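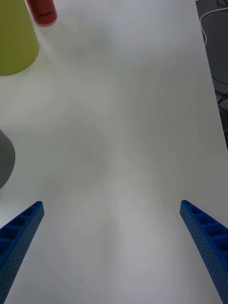
Work in the reporting period through May went mainly into the work surfaces for the Galter packing room, which the grant lists as item two. The old tops were replaced with white ones, and the matte finish we specified has been kept throughout. A matte top does not remove uneven light. Soft gray patches and curving darker bands still lie across the white, with brighter areas between them, and staff checking pale goods have asked for this to be reduced. The surface carries no printed lines or markings. Position guides were left out of the first order on purpose, pending agreement on the box sizes.

Lighting. Olga Coelho took readings at bench height with the ceiling lights on and the blinds down. The lowest reading was 300 lux, against a target of 500 in the application. Two more fixtures from Kaltex have been ordered and will be mounted over the long side of the room. Readings will be repeated at the same points after installation.

Cleaning. Of 87 wipe tests with the standard detergent, 82 left no residue. The remaining five were all done with label adhesive and needed a second pass. Hideaki Higuchi has written this into the end-of-shift instructions. Solvent is not to be used on the tops until the supplier, Triantafyllou, confirms in writing that the finish will hold.

Budget. Spending on surfaces is within the approved line. The added fixtures cost $2000, and we ask that this be moved from the shelving line, where the quote came in lower than planned. Eftychia Balaskas has sent the revised sheet separately.

Open items for the next period: repeat light readings, written answer on solvents, decision on position guides, delivery date for the shelving.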